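Notes for the Enthorpe talk, second draft. Twenty-odd minutes if I don't ramble. Water first.

**Opening.** Ask who has bought something because it promised to "save time on laundry". Wait for hands. Then ask who got the time back.

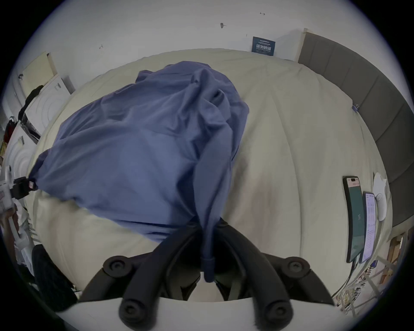
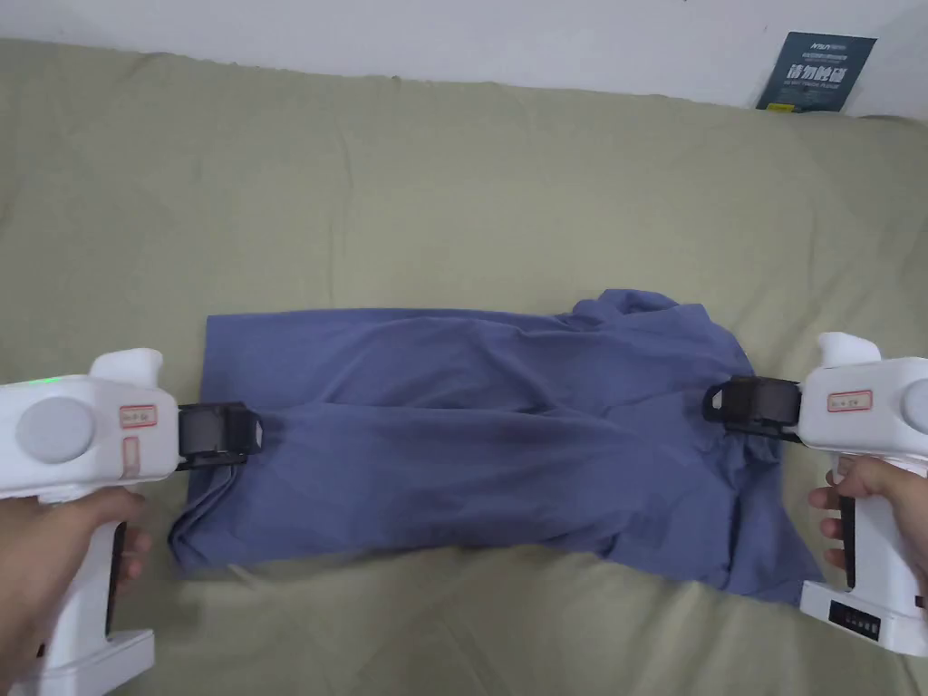
*Crumpled blue cloth, both slides.*

**Slide 3: the claim.** Seltatik's brochure says its crease-release spray spares the average household 27 hours of ironing a year. Read it out slowly. Whose household? I wrote and asked. The reply said "internal testing", and when I asked again I got a discount code.

**Slide 4: where 27 comes from.** My best guess: a survey of 670 people, all of them already customers, asked to remember how long they used to iron. I can't remember how long I ironed last month. Don't be smug here, the room will have bottles of it at home.

- People overestimate chores they dislike
- No comparison with plain water in a spray bottle
- Nobody was timed

**Slide 5: the water test.** Dwayne Boateng tried it on shirts from the same wash, one lot sprayed with Seltatik, one with tap water. He couldn't tell them apart the next morning. Say clearly that this proves very little: one man, one airing cupboard, and he knew which was which. PAUSE. It is still more than the brochure offers.

**Slide 6: Goneo.** Same trick, different product. "Up to 3 times fresher." Fresher than what? Skip if running late.

**Likely questions**

Pilkington will ask if I'm just against new products. I'm against numbers with no working shown. I own 2 irons and like neither.

If someone says "but it works for me", let them have it. Ask what they'd expect to see if it didn't.

Handout is by the door. Check the clicker battery.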